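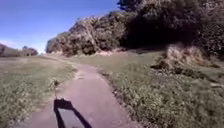
The paved path through the grassland at Maihi, with the wooded hillside to the right.

8 Shares
6 Comments

TONINE PATHS TRUST OPENS SMALL GRANTS FOR LOCAL WALKING ROUTES

Grants of up to $2,000 will pay for drainage, signs, benches and surface repairs in Hadier County

HADIER -- The Tonine Paths Trust will begin taking applications in April for a new small grants program aimed at neighborhood groups that look after walking routes in Hadier County. Each grant will be worth up to $2,000. The program is paid for by Tedirach, a maker of walking shoes based in the county, under an agreement signed with the trust last winter.

The money is meant for work that is too small for the county's capital budget and too expensive for a group to cover out of its own pocket. That includes clearing ditches, patching short lengths of asphalt, replacing signposts, putting in a bench, or cutting back brush where it has narrowed a route. Groups can also ask for the cost of renting tools.

"Most of the calls we get are about one bad spot," said Maxine Doolan, director of the Tonine Paths Trust. "There's a puddle that never drains, or a sign fell over two winters ago and it's still in the grass. The county has a list and these things sit at the bottom of it. A few hundred dollars would fix a lot of them."

The trust asked residents about local paths in a mail and online survey last year and received 578 replies. Standing water was the problem named most often, followed by missing or misleading signs. Many people also said they would walk farther if there were somewhere to sit along the way. Lighting came up less than the trust had expected, and it is not covered by the grants. Questions about lighting should still go to the county roads office.

Several replies asked for paths to be widened. Doolan said widening would usually involve a survey of the property line and a separate permit, and the trust decided to leave it out of the first round.

WHO CAN APPLY

Applications are open to neighborhood associations, parent groups, walking clubs, schools, congregations and any other group of at least six people living in Hadier County. A group does not need to be registered as a nonprofit. Groups without a bank account can ask the trust to pay suppliers directly on their behalf.

Individuals cannot apply alone, but the trust will try to put people from the same area in touch with each other if they ask.

The route must be open to the public and must be mainly used for walking. Shared paths that also allow bicycles are eligible. Sidewalks along county roads are not, and neither are paths inside private developments, even where the gates are left open during the day.

Work on private land needs a letter from the landowner. The trust has a one-page form for this and will accept a signed copy by mail or email. Where a path crosses more than one property, a letter is needed only for the section where the work will be done.

WHAT THE APPLICATION ASKS FOR

The form is two pages long. It asks where the path is, what is wrong with it, what the group wants to do, and what it will cost. Applicants should attach one written price from a supplier or contractor for any single item over $578, the limit the trust uses in its own purchasing rules. Cheaper items can be listed with a store price.

A map is helpful but does not have to be drawn to scale. A pencil sketch with the nearest road marked on it is fine.

Groups should also say who will look after the work once it is done. For a bench, that might mean someone to tighten the bolts and wash it down each spring. For a ditch, it means someone with a shovel in the fall. Applications that leave this part blank will be sent back to be completed, and the group will not lose its place in line.

THE MAIHI ROUTE

The trust tested the program on the grassland route at Maihi before opening it to the rest of the county. The Maihi Walkers, a local club, used a trial grant to replace markers at the road end and to clear a culvert that had filled with silt. The club did most of the digging itself over two mornings and hired a contractor for the rest.

Bernardo Fonseca, who organized the work for the club, said the paperwork took one evening and that finding a contractor willing to do such a short job took much longer.

"I called eight places," Fonseca said. "Some of them never called back. Some gave me a price for doing the whole path, which we didn't want. The one we hired did it on his way home from a bigger job. I'd tell other groups to start calling before they fill in the form."
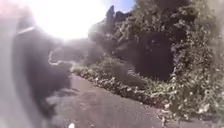 Close quarters on the pavement, in strong sunlight.

As a result of the Maihi trial, the trust has put together a list of contractors in the county who say they will consider small jobs. The list is available at the trust's office and will be mailed on request. Being on the list is not an endorsement, and groups are free to hire anyone who carries insurance.

Fonseca said the club also changed its mind about where the new markers should go. The first plan had one at each bend. After walking the route with some newer members, the club moved them closer to the places where people had gone wrong -- mostly at the road end, where a farm track leaves in nearly the same direction.

The club still has some surface repairs it would like to make and may apply again. Groups that took part in the trial are allowed to apply in the first round on the same terms as everyone else.

HOW DECISIONS WILL BE MADE

Applications will be read in the order they arrive. A panel of trust staff and county residents will meet once a month and will give each group a yes, a no, or a request for more information within 6 weeks. Tedirach has no seat on the panel and will not see applications. Groups that receive a grant are not asked to display the company's name.

The panel will give some preference to routes that lead somewhere people need to go, such as a school, a clinic, a bus stop or a store. It will also look at whether a path can be used by people with strollers or walking aids, and whether the proposed work would help. Routes used only for recreation are welcome too.

Half of each grant will be paid when it is approved and half when the group sends in its receipts. If a job comes in under budget, the group can keep the balance for upkeep on the same route, as long as it tells the trust in writing. If a job costs more than planned, the group should call before spending the extra money. The trust can sometimes help, but it cannot promise to.

Work should be finished within 8 months of approval. Extensions will be given for bad weather or nesting season without any need for a new application.

"We kept the rules short on purpose, and we'll change them if they get in the way," Doolan said. "If somebody reads the form and can't tell whether their path counts, they should call us and ask."

HELP WITH APPLYING

Trust staff will hold drop-in hours at the Hadier public library through April. People are welcome to bring a half-finished form, a map, or just a description of the problem. Paper forms will be at the library's front desk and at the trust's office, and staff can fill in the form over the phone for anyone who would prefer that.

About the Tonine Paths Trust

The Tonine Paths Trust is a nonprofit that maintains and promotes public walking routes in Hadier County. It publishes a free county path map and lends hand tools to local groups.

Media contact: Maxine Doolan, Tonine Paths Trust, Hadier

Share this release
8 Shares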